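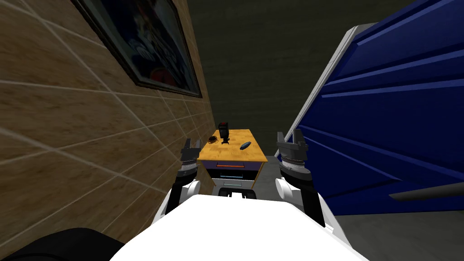
Help wanted: someone to write the overnight note with me

I've been putting out the Clillari morning note by myself for longer than I care to admit, and I'd like to sleep past 4 a.m. once in a while. So I'm hiring! One person, part time, to write the overnight section and to take over the whole thing on the days I'm out.

If you don't read us yet, the note goes out before the opening bell every trading day. It covers what the stock index futures did while you were asleep, what bonds and the dollar are up to, which economic reports are due, and a few paragraphs on whatever I find interesting or annoying that morning. We have 3000 paying subscribers. Most of them trade their own money, a handful run other people's, and all of them write in when I get a decimal point wrong (they're nice about it, mostly).

What you'd be doing

You'd start at 4:30 a.m. Eastern, go through the overnight action in futures, Treasuries, crude and the big currency pairs, and have a draft of your section in the shared folder by 6:00. I read it, we argue a little in chat, I add my part and the chart levels, and it goes out at 7:15. After that you're done unless there's a Fed decision or a jobs report, and on those days I'd want you back for a short update in the afternoon.

The draft runs 400 words or less. I really mean less. If the market drifted sideways all night on no news, say so in two sentences and go make breakfast.

You'd work 3 mornings a week to begin with, and Friday has to be one of them. The other two we can work out. I'm hoping to have somebody in place by November.

What I'm looking for

You follow markets closely already, and you'd be up reading about them whether I paid you or not. You know why bond prices fall when yields rise without stopping to think about it. You can explain a move in plain words, and you're fine writing "I don't know why it did that" when you don't. I've cut more made-up reasons out of my own drafts than anything else.

I don't care about your degree. I had a guest writer for a while who'd spent most of his working life on a grain desk at Kwok, and he was the best I've worked with - never used a semicolon, never missed a deadline.

Some things that would help: you've used Merix for charting (I can teach you if not, it takes an afternoon), you've written on a deadline before, and you have some feel for options. You'll need your own computer and a decent internet connection. It's all remote, so live wherever you like as long as those hours work for you.

One firm rule - you can't trade anything you've written about until an hour after the note goes out. Same rule applies to me.

Pay

$129 per morning, and $50 extra for each afternoon update. You'd be a contractor, paid every other week through Murnach, which also handles the tax forms. There's no equity and no bonus. You do get your name on what you write, plus a free subscription, for whatever that's worth to someone who's already seen the note.

How to apply

Pick any overnight session from the past two weeks and write it up the way you'd want to read it over coffee. 300 words, no charts. Put it in the body of the email, please, I don't open attachments from strangers. Add a few lines about who you are and which mornings you could do. Skip the cover letter.

Send it through the contact page with "overnight" in the subject line. I'll answer everybody, though it may take me a week or so. If I like your sample I'll ask you to do two trial mornings with me, both paid at the full rate.

Nadhirah Wuisan
Editor, Clillari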